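How Much Does Bread Dough Care About Your Kitchen? My Food Studies Project

So, my project ended up being on proving times for sourdough in ordinary home kitchens, and before anyone asks, yes, I did eat most of the results. I picked it because every recipe I own says something like "leave until doubled in size" and then gives a time that has never once worked in my flat. My flat is in Endstead, top floor, lovely in June and freezing in February, which is when I did nearly all of this.

The question I wrote on my proposal form was: does the spot you choose for your dough change the proving time enough to matter to a normal person? My supervisor, Tormod Halvorsen, made me cross out "a normal person" and put "a home baker", which was fair.

What I did

I made the same dough every time. Strong white flour, water, salt and a starter I've had since first year (she lives in a jam jar and is doing very well, thank you). I mixed it by hand, split it into four straight-sided jars with a rubber band round each one to mark the starting height, and put the jars in four different places: the windowsill, the cupboard over the fridge, the oven with only the light on, and the plain old worktop. Then I went back every 30 minutes with a ruler and a notebook and wrote down how far each one had climbed.

I did 38 jars in the end. It should have been more, but one evening I fell asleep on the sofa and by the time I woke up a couple of them had gone over the top and there was no sensible way to measure them. I've left those out of my results and put them in the appendix instead, under "Losses".

I also kept a cheap room thermometer next to each jar. I got better at this as I went along! For the first week I kept moving one thermometer from place to place and reading it straight away, which is useless as it needs time to settle. Those early readings are in the notebook but I haven't used them in any of the charts.

What happened

The oven with the light on won every single time, and by a lot. The jars in there were ready before I'd finished my lunch on mixing days. The cupboard over the fridge came second, then the worktop, and the windowsill was so slow that on two of the coldest days I gave up and went to bed with the jar still sulking below its mark.

What surprised me was how much the worktop jars changed from one day to the next. The windowsill was always bad and the oven was always good, but the worktop could be nearly as quick as the cupboard or nearly as slow as the window. I looked back through my notes and the quick days were mostly ones where my flatmate had been cooking. I didn't write down when the hob was on, so I can't prove it, and Tormod has put a big pencil question mark next to that paragraph in my draft. If I did it again I'd keep a proper kitchen diary.

I did bake some of it too, though the taste side was never meant to be part of the project. The slow windowsill loaves were the ones I liked best - more sour, with a darker crust - but the oven ones were fluffier and disappeared faster when I took them in to seminars.

Asking other people

For the second half I sent round a short survey about where people prove their dough and how they decide it's ready. I got 54 replies, mostly from students and from the baking group that meets in Suneck, so it isn't exactly the whole country. Most people said they use the worktop and go by looks. Hardly anyone measures the temperature. A few swore by the airing cupboard, which I'd love to have tested, but I haven't got one.

The most useful chat I had was with Alvar Sjögren, who bakes for the café on Moen Street and let me ask him questions for a whole morning while he shaped rolls. He pokes the dough with a floury finger and watches how it springs back, and he thinks clocks are a waste of time. He also told me to change the water temperature before worrying about the room, and I tried that with my last batch of jars. Slightly warmer water did bring the worktop ones on faster, though with so few jars I wouldn't want to push it.

Things I'd change

More jars, a second kitchen, and a start date that isn't in the dead of winter. I'd also weigh the starter more carefully, as I was a bit relaxed about it early on. And I'd like to borrow a camera and film the jars overnight so that I could get some sleep. 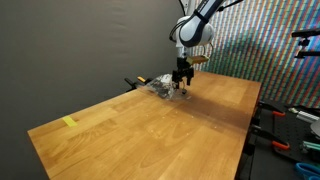 I'd keep the straight-sided jars, though. I tried a mixing bowl first and it was hopeless, because the sides slope and you can't tell what "doubled" looks like. The jars came from a kitchen shop in Sesden and they've since been used for pickles, rice and one very small cactus. My full notebook is scanned in at the back of the printed copy, flour smudges and all, and the survey questions are on the page after that.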